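Lema Boards > Workshop and Storage > Green wall behind the bench: worth it?

gimthorpe_gal
Posted in September, 3,481 views

I keep reading that a flat colored wall behind your bench makes small white parts easier to see. Collcombe sells a panel kit for 400 and the big one is 700. For a painted board? Convince me.

sosira2
Not convinced either. Buy a can of matte green and a roller. Mine took 2 coats and an afternoon.

benchrat
Disagree. Roller paint goes patchy and then you get shiny spots under the lights. An even wall is harder than people think. And the tabletop matters more than the wall. Go black, go matte.

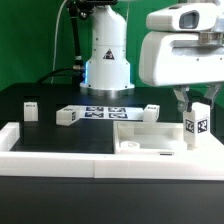 RE: Green wall behind the bench

gimthorpe_gal
OK, the white block with the square markers does stand out against all that. I'll give you the color. But that tabletop still picks up a little of the overhead light, matte or not, so I don't buy the "no glare" line in the Collcombe ad.

sosira2
No black top is free of glare. Move your lamp. Also, white cable on green is going to bug you every single day. The black one bothers me less.

benchrat
Then clip your cables. That's a two-minute job and has nothing to do with the wall.

sosira2
It has plenty to do with it if you just paid 700 for a clean background and then hung a cord in front of it.

plainpine
Has anyone had the Collcombe panels up for more than a year? Green fades. My Sosira shelf liner went yellow by the window.

gimthorpe_gal
Good question, and the ad doesn't say. I'm getting the paint.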